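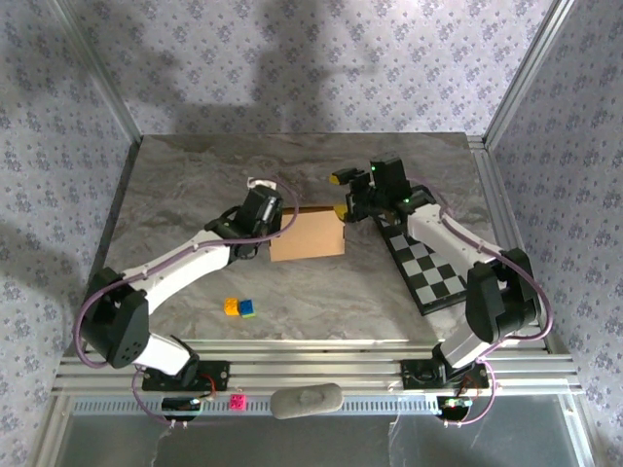

플론스카(Flonska) 대리석 무늬 상판 시트 75cm 폭, 5m 롤

읽는 시간 5분

상판 시트를 팔면서 이런 말을 먼저 꺼내기는 좀 그렇지만, 저희는 이 품목을 오랫동안 들여놓지 않았습니다. 대리석 무늬 시트라는 물건이 대체로 광고가 앞서고 물건이 뒤따라오는 종류라서 그렇습니다. "천연석과 구별이 불가능하다", "초보자도 기포 없이", "흔적 없이 제거". 세 문장 모두 플론스카의 영문 카탈로그에도 비슷하게 적혀 있고, 저희는 셋 다 그대로 옮겨 적지 않기로 했습니다.

그래도 번팅(Bunting) 매장에 들어온 이상 설명은 해야 하니, 제조사 주장과 저희가 매장 작업대에 직접 붙여 보고 알게 된 것을 나눠서 적습니다. 시험 시공과 기록은 트레이시 헤이우드(Tracey Heywood)가 맡았고, 제거 시험은 실라 해슬럼(Sheila Haslam)이 했습니다. 두 사람 의견이 갈리는 대목은 갈리는 대로 두었습니다.

기본 사양

제품명: 플론스카 상판 시트, 회색 결무늬
품번: 359
폭: 75cm
길이: 5m (1롤)
재질: PVC 필름, 뒷면 감압 점착제
표면: 반광
이형지: 눈금 인쇄
원산지와 제조 시기: 롤 안쪽 지관에 표기
용도: 실내 가구 상판, 선반, 책상
권장하지 않는 곳: 가스레인지 주변, 욕실 바닥, 칼질하는 자리

권장하지 않는 곳은 저희가 추가한 항목입니다. 카탈로그에는 "주방 전 구역"이라고 되어 있는데, 전 구역이라는 말에 불 옆이 들어가는지 문의했더니 답변이 "일반적인 사용 환경에서는 문제없다"였습니다. 일반적인 사용 환경이 무엇인지 다시 물었고 그 답은 아직 못 받았습니다.

무늬에 대하여

제조사는 무늬가 반복되지 않는다고 합니다. 반복됩니다. 인쇄 롤러로 찍는 물건인데 반복이 없을 리가 없고, 반복 간격이 길어서 작은 테이블에서는 잘 안 보일 뿐입니다. 긴 책상이나 벽을 따라 이어지는 선반에 붙이면 같은 모양의 굵은 결이 다시 나타납니다. 한 번 눈에 들어오면 계속 그것만 보이는 분들이 계십니다. 그런 성격이시라면 재단 전에 롤을 바닥에 다 펴 놓고, 굵은 결이 물건 놓을 자리로 가도록 맞춰 보시길 권합니다.

색은 화면으로 판단하지 마세요. 회색 계열은 조명을 심하게 탑니다. 전구색 등 아래에서는 누렇게 뜨고, 창가에서는 푸르스름해집니다. 벽지가 꽃무늬거나 색이 있는 방이라면 더 그렇습니다. 트레이시는 무늬 있는 벽지에 무늬 있는 상판을 함께 쓰는 것 자체를 말리는 쪽이고, 실라는 벽지 무늬가 잘면 상관없다고 합니다. 저는 견본 조각을 하루 종일 방에 두고 아침저녁으로 보시라고밖에는 못 하겠습니다. 견본은 매장에서 무료로 잘라 드리고, 택배로는 손바닥만 한 조각을 보내 드립니다.

진짜 돌처럼 보이느냐는 질문이 제일 많습니다. 떨어져서 보면 그럴듯하고, 앉아서 보면 시트입니다. 모서리를 보면 바로 압니다. 돌은 옆면까지 결이 이어지는데 시트는 접혀 넘어가거나 잘려서 끝나니까요. 손을 대 보면 온도에서 또 드러납니다. 이 차이를 못 견디는 분은 돈을 더 모아서 인조대리석으로 가시는 편이 낫고, 저희도 그렇게 안내합니다. 물론 인조대리석은 저희가 안 팝니다.

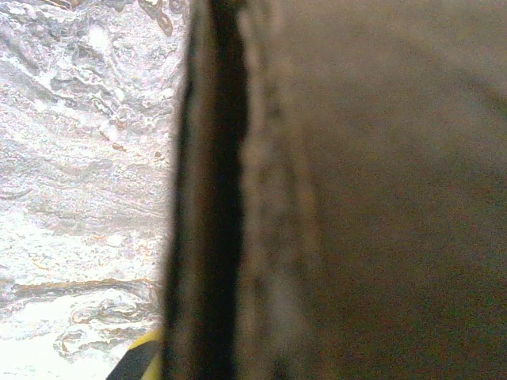
빛 반사도 미리 알아 두시는 게 좋습니다. 반광이라고 적혀 있지만 저희가 보기에는 광 쪽에 가깝습니다. 천장등 바로 밑에 책상을 두면 등 모양이 상판에 희게 떠서, 그 자리만 무늬가 날아가 보입니다. 책을 읽거나 필기를 하는 책상이라면 눈이 피곤할 수 있습니다. 제조사에 무광 제품이 있느냐고 물었더니 7월에 나온다는 말을 들었는데, 작년에도 7월이라고 했던 것으로 기억합니다. 입고되면 그때 믿겠습니다.

붙이기

"초보자도 기포 없이"는 사람마다 다릅니다. 트레이시는 첫 장을 버렸습니다. 두 번째 장은 괜찮았습니다. 폭 75cm짜리 시트를 혼자 들고 맞추는 일이 생각보다 번거롭고, 한쪽이 먼저 달라붙으면 떼는 과정에서 필름이 늘어납니다. 늘어난 필름은 다시 붙여도 무늬가 휘어 보입니다. 둘이 하시면 훨씬 편합니다.

순서는 이렇습니다.

상판 위 물건을 모두 치우고 중성세제로 닦은 뒤 완전히 말립니다. 왁스나 가구 광택제를 쓰던 상판은 알코올로 한 번 더 닦습니다.

상판 크기보다 사방으로 손가락 두 마디쯤 여유를 두고 재단합니다. 이형지 눈금은 참고만 하세요. 저희가 받은 롤은 눈금과 시트 가장자리가 나란하지 않았습니다. 긴 쇠자로 다시 재는 게 안전합니다.

이형지를 한꺼번에 벗기지 말고 한쪽 끝만 조금 벗겨 위치를 잡습니다. 한 사람이 이형지를 당기는 동안 다른 사람이 가운데에서 바깥으로 밀어 줍니다.

모서리는 드라이어로 살짝 데워서 접습니다. 너무 데우면 광이 죽고, 그 자국은 되돌릴 수 없습니다.

마지막으로 새 칼날로 여유분을 자릅니다. 쓰던 칼날로 자르면 끝이 우둘투둘하게 일어납니다.

밀대는 동봉되어 있지 않습니다. 예전 패키지에는 얇은 플라스틱 밀대가 들어 있었다는데 지금은 빠졌고 값은 그대로입니다. 집에 있는 카드로 밀어도 되지만 카드 모서리가 필름을 긁습니다. 저희가 쓰는 것은 드룰리츠(Drulitz) 펠트 밀대이고, 펠트가 닳으면 갈아 끼울 수 있습니다. 이것도 저희가 파는 물건이니 에누리해서 들으세요. 안경닦이 천을 카드에 감아도 결과는 비슷했습니다.

이미 무늬가 있는 상판, 예를 들어 타일이나 나뭇결이 깊은 원목에 붙이려는 분은 다시 생각해 보세요. 밑의 굴곡이 그대로 올라옵니다. 제조사 영상에서는 타일 줄눈 위에 붙였는데도 매끈하던데, 어떻게 한 건지 저희는 모르겠습니다. 같은 방법으로 따라 했더니 줄눈이 다 보였습니다.

닦기와 쓰기

물기와 커피 정도는 마른 천으로 닦입니다. 김칫국물은 바로 닦으면 지워지고, 하룻밤 두면 희미하게 남습니다. 카레는 더 빨리 듭니다. 유성펜은 알코올로 지워지긴 하는데 문지른 자리의 광이 달라집니다. "어떤 얼룩에도 강하다"는 문구는 그래서 뺐습니다.

뜨거운 냄비는 받침을 쓰세요. 제조사가 적어 둔 내열 수치가 있지만 시험 조건이 나와 있지 않아서 저희는 싣지 않습니다. 조건 없는 수치는 없는 수치와 다를 게 없다고 봅니다. 찻잔은 괜찮았고, 막 불에서 내린 프라이팬은 시험해 보지 않았습니다.

전용 세정제로 루세티(Lusetti) 스톤 케어를 함께 사라고 권하는 판매처가 있습니다. 루세티는 돌에 쓰는 제품입니다. 석재의 미세한 구멍에 스며들어 보호막을 만든다는 설명인데, PVC 필름에는 스며들 구멍이 없습니다. 발라 봤더니 미끈거리는 막이 남아서 세제로 다시 닦아 냈습니다. 저희도 루세티를 취급하지만 이 시트와 묶어서 팔지는 않습니다. 진짜 돌 상판을 쓰시는 분만 석재 관리 코너를 보시면 됩니다.

무거운 물건을 오래 올려 두면 눌린 자국이 생깁니다. 화분, 모니터 받침, 재봉틀처럼 한자리에 두는 것들이 그렇습니다. 바닥에 펠트 조각을 대면 좀 낫습니다. 클램프로 물리는 조명이나 선반은 조일 때 시트가 밀리기 쉬우니, 무는 자리에 얇은 고무를 끼우고 천천히 조이세요.

떼기

실라의 시험 결과만 옮깁니다. 멜라민 상판에서는 점착제가 거의 남지 않고 떨어졌습니다. 페인트칠한 합판에서는 페인트가 같이 올라왔습니다. 무늬목은 귀퉁이부터 결이 뜯기기 시작해서 중간에 그만뒀습니다. 전셋집 붙박이 가구에 붙여도 되느냐는 문의에는, 안 보이는 구석에 조각을 붙였다가 일주일 뒤에 떼어 보시라고 답해 드립니다. 그 조각이 멀쩡하게 떨어졌다고 해도 몇 년 뒤까지 보증이 되는 건 아닙니다. 저희가 시험한 것은 몇 주짜리입니다.

남은 점착제는 스티커 제거제로 지웠습니다. 냄새가 꽤 나니 창문을 열고 하세요.

누가 사면 좋은가

지저분해진 책상을 몇 년만 더 쓰고 싶은 분, 촬영용 배경판이 필요한 분, 서랍 안쪽이나 선반을 가볍게 바꾸고 싶은 분에게는 값어치를 합니다. 집 분위기가 통째로 달라질 거라고 기대하시면 실망하실 겁니다. 식당이나 카페처럼 하루 종일 닦는 테이블에는 권하지 않습니다. 모서리부터 들뜰 게 뻔한데 그 뒷감당을 저희가 할 수가 없습니다.

자주 들어오는 문의

한 롤로 책상 몇 개를 할 수 있나요?
보통 책상이면 2개가 나옵니다. 옆면까지 접어 넘기고 무늬를 맞추려면 하나에 넉넉히 쓰고 남는다고 생각하세요. 치수를 보내 주시면 재단 방향까지 같이 봐 드립니다.

다른 롤끼리 이어 붙여도 색이 맞나요?
같은 생산분이면 맞고, 아니면 저희도 장담 못 합니다. 두 롤 이상 필요하시면 한 번에 주문하시고 주문란에 '동일 생산분'이라고 적어 주세요. 재고가 안 되면 출고 전에 전화드립니다.

벽에 붙여도 되나요?
매끈한 벽이면 붙기는 합니다. 벽지 위에는 붙지 않는다고 보시는 게 속 편합니다. 며칠은 버티다가 떨어지면서 벽지를 물고 내려옵니다.

친환경 제품인가요?
포장에 초록색 나뭇잎이 그려져 있습니다. 무슨 인증이냐고 물었더니 인증 표시는 아니고 디자인이라고 합니다.

주문과 반품

롤 단위로만 판매합니다. 포장을 뜯지 않은 롤은 반품을 받고, 재단한 롤은 받지 않습니다. 인쇄 불량이나 눌림은 재단하기 전에 전체를 펴서 확인해 주세요. 잘라 놓고 나면 제조사에서 시공 중 손상으로 처리해 버리는 일이 있어서 저희가 중간에서 도와드릴 방법이 별로 없습니다. 접힌 채로 배송된 롤은 겉 상자 상태까지 함께 찍어 보내 주시면 교환해 드립니다.

직접 써 보신 결과가 위 내용과 다르면 알려 주세요. 특히 얼룩과 제거 쪽은 집마다 상판이 달라서 사례가 더 필요합니다. 제조사 설명과 똑같은 결과가 나왔다는 제보도 받습니다. 아직은 한 건도 없습니다.

내용 수정: 1/23/24 (닦기 항목에 루세티 관련 내용 추가)

번팅 소식지를 받아 보시려면 이메일 주소를 입력하세요. 입고 소식과 견본 안내를 보내 드리며 언제든 수신을 거부할 수 있습니다.

이 사이트는 장바구니 유지와 방문 통계를 위해 쿠키를 사용합니다. 계속 이용하시면 쿠키 사용에 동의하신 것으로 간주합니다.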